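4.2 Reported power gains in restored street engines

Owner claims for rebuilt V8s are hard to take at face value. Of the 793 build sheets we collected from the Nirnon and Jollano club registers, most gave a peak figure with no mention of the dyno used or the air temperature that day. Ó Briain has argued that such sheets still show a trend if there are enough of them. We doubt it.
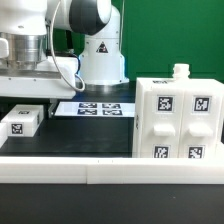 A sheet filled in by the person who paid for the cam is a poor witness, and a large pile of them has the same fault. When we asked for the original printouts, few owners could find one. Several sent a photo of a magazine page instead.

Figure 2. Robot arm on its base column, green backdrop.

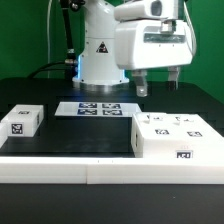

4.3 Repeat runs

Two cars were run again in March on the Dollora rollers. Both made less than their sheets said. The gap was wider for the car with the bigger carburetor, though tire slip may explain part of it, and we would not build a rule on two cars. Maeve Ó Briain kindly read a draft of this section and disagrees with most of it.
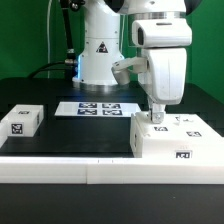 4.4 Quarter-mile times

Time slips are better evidence, as the track prints them. We had 1,267 slips from the Nair strip. Car weight was missing from nearly all of them, so any horsepower worked out from trap speed rests on a guess.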